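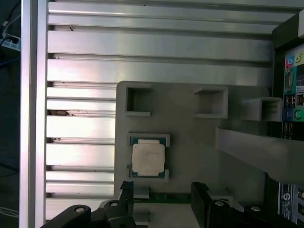 Snežana Dimitriou
Keeper of the Masenura word list, and the one who answers the emails

masenura-words: README

Hello! So this is the word list I've been building out of my grandmother's village cookery notebooks, plus everything people have posted me since. It's one big table of old kitchen words (pots, doughs, weather for drying things, insults for lazy cooks) with what they mean and where I heard them. There are 624 entries in the December version.

I ran the whole sorting job on my old desktop, and it got there in the end. My desktop had 3000 scanned pages to chew through, so I left it going overnight and went to bed.

What's in the folder

words.csv is the main table. Open it in any spreadsheet, but tell it the text is UTF-8 or all the accents turn to soup.
sources.csv says which notebook or letter each word came from.
maybe.csv is my pile of doubtful ones. Please argue with me about these!

The columns in words.csv

word: spelled the way the writer spelled it, even when she spelled it differently two lines later
meaning: mine, in plain English
place: Unton, Gutitz or Akanda, or blank if I don't know
heard: y if somebody has said it to me out loud, n if I've only seen it written
note: rambling

Things to watch for

The Gutitz words are far too many. My grandmother's cousins lived there and wrote a lot of letters, so don't go drawing maps of who said what from this. Akanda has only 10 words and they all came from one very long phone call about plums.

Measures are a mess. A "hand" of flour is a fistful in Unton and a proper tin measure in Gutitz, and I've given them separate rows. I tried merging them in an earlier version and regretted it for weeks.

Names of living people have been taken out of the notes. If I've missed one, write to me and I'll fix it.

Use it for whatever you like, teaching, crosswords, your own cookbook. A mention of the Masenura list would be lovely. I still have a shoebox of letters to type up, mostly about pickling.

Comments

Hjørdis Midtbø
Opened it in my spreadsheet and got the soup. Went back, read the bit about UTF-8, all fine now. Is the word for burnt milk skin meant to be in there twice?

plumstone
My aunt in Unton says a hand of flour is two fistfuls and she will not be moved.

Snežana Dimitriou
Hjørdis, no, that's a slip, I'll take one out. Plumstone, please ask your aunt if I can put her in maybe.csv!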